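We use cookies to keep this site working and to see which pages people read. Accept all | Manage settings

About us

Hello, I'm Elaheh Ansari, and I started Plamaden with Hooman Esfahani in the back half of a unit on the Utley estate. We teach robots to do household jobs by showing them. A person takes hold of the controls, moves the arms through the job from start to finish, and we record the lot. Then we do it again. And again, with the cups in a different place!

I used to teach pottery, which people find odd until they've watched us work. You can talk to a beginner about centring clay all afternoon, but at some point you put your hands over theirs and they feel it. Hooman had spent years writing robot programs line by line and was thoroughly sick of it. He showed me a simple arm he'd rigged up so you could steer it by hand, I had a go, and I was late home that evening – very late.

Most of what we do now is kitchens. Plates in racks, mugs on and off their pegs, toaster oven doors, things in and out of baskets. Our customers build the robots or the software that runs them, and they come to us for the showing. Our longest-running job is the Yazdani kitchen set, which stands at 3656 recordings, every one of them driven by a person and watched back by a different person before it goes out.

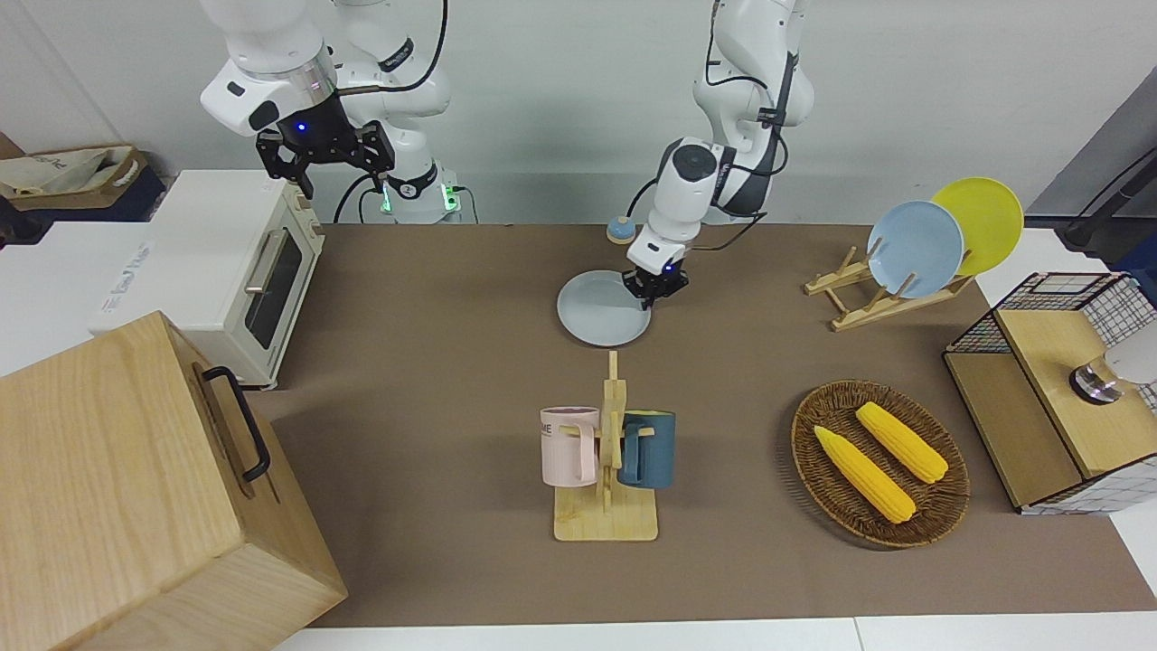

How we work

Two arms means two hands for the operator, and it takes a while before your left stops copying your right. Plates are a good place to learn. You've got to bring the gripper down to the rim, pinch it, lift, and keep the thing from swinging about on the way over to the rack (I still hold my breath). Marjan Nazari trains all our new operators and she starts everyone on plates, with mugs in the second week if they're behaving.

We keep the table busy on purpose. Real worktops have bread bins and baskets and somebody's shopping on them, and a robot that has only ever seen one plate on a bare table is no use to anyone. Between runs we shift things about, swap colours over, turn the basket round. We keep the fumbles too, marked as fumbles, as some customers ask for those specially.

There are two ways of showing. For remote work the operator sits at a pair of small handles and the big arms follow. For slower jobs we sometimes guide an arm directly, hand on the wrist. Montserrat Manzano looks after both setups and has opinions on cable routing that I've learned not to argue with.

A bit of history

Our first paid job was 74 recordings of folding tea towels for a firm called Favine. They came back in April wanting 2394 more, so we hired Marjan and bought better chairs. Do buy good chairs if you're thinking of doing this – your shoulders will know about it otherwise.

Come and have a go

We like visitors, and most people can pick up a plate within a few tries. Drop Elaheh Naseri a line through the contact form (yes, two Elahehs, she's the organised one) and she'll find you a slot. Operator jobs go up on the same page when we have them. You don't need a technical background, just steady hands and a fair bit of patience.

Page last updated 9/26/23

Get our newsletter! Enter your email address and we'll write every couple of months. Unsubscribe whenever you like.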